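Unpacking task, student project: the fingers close but the box slips
Forum > Student projects > Grippers and end effectors

sanziana_p
Our wrist view at the pick: 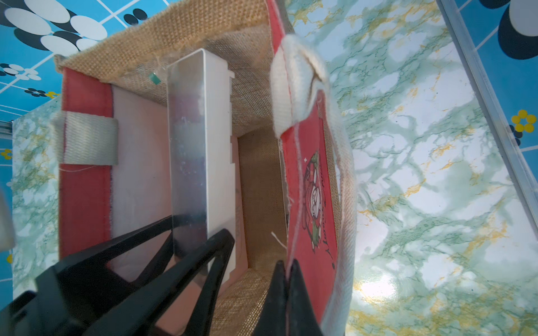

Reply 1 — sanziana_p, 17/01/2020
I continue in a new post, the first one was sent too early. We are four students and our task for the Trillau course is to take the white box out of a jute bag. We have 48 recorded tries and in 20 of them the box slips when the arm goes up. Should I change the finger pads or the angle of approach?
Sânziana Pîrvu

Reply 2 — fimari_fan
Angle. Your left finger is on the box near its low end and the right one is over by the handle. You will take the fabric together with the box.

Reply 3 — oldbelt
I don't agree. We had the same trouble at the Cleslow contest and turned the wrist for two weeks. Softer pads solved it in one evening. Smooth plastic against smooth plastic is a bad pair.

Reply 4 — fimari_fan
Pads don't help if one finger never reaches the box. Look at the right side again, with the red panel.

Reply 5 — sanziana_p
Thank you both. The box leans, so I wanted to come in along its long side, but then the handle is in the way. Is it permitted to push the handle away first? The rules from Dr Iyengar say only "one arm, no help by hand".

Reply 6 — oldbelt
I read that as yes — the arm does the pushing. But ask him before July.

Reply 7 — sanziana_p
I wrote to him. Tomorrow I try the new angle with the old pads, and the new pads after that.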